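Cellos for small hands: a talk with the Hultar workshop

2021-12-29

The Hultar workshop builds cellos in fractional sizes, and for most of its life it did little else. The maker who runs it prefers that the cellos carry the name. "When a child plays well, I am happy that people ask about the child," the maker told me at the start of our talk.

We began with the Jindlow, the quarter-size model that many teachers in our region now know. It is the fourth design of the workshop and the first with a carved top in this size. I asked why so many small cellos sound closed and thin.

"People take a full-size pattern and make it smaller on paper," the maker said. "But the strings are not smaller in the same way. The thickness of the top must be thought again from the beginning. I spoiled 3 tops before I understood this."
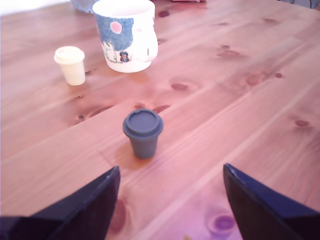 The varnish was another long question. The first Jindlow cellos had a hard spirit varnish, which survived school cupboards very well but made the sound a little sharp. Since September the workshop uses a softer oil varnish. It needs more days to dry, and parents must be told that it can mark.

"A small mark is not a tragedy," the maker said. "A cello that the child does not like to hear – this is more serious."

Every instrument has a number inside, under the left f-hole. The one I was allowed to try was 3228, and the next group, up to 3235, was already promised to the music school in Akinola. I play only modestly, but the C string answered at once, even with a light bow. On many quarter-size cellos it barely speaks.

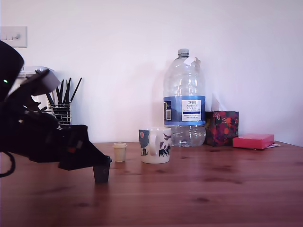
We spoke also about rental, because few families want to buy a cello which will be outgrown. The deposit is 1000, and it goes toward the next size if the family continues. The half-size model is called Drollness, a name chosen by a pupil, and it has the same neck shape, so the left hand does not need to learn everything again.

My last question was about full-size cellos. The maker thought for some time. "I made one. It is good, and it is in my house. Now I want to finish the eighth-size bridge, it is still too heavy."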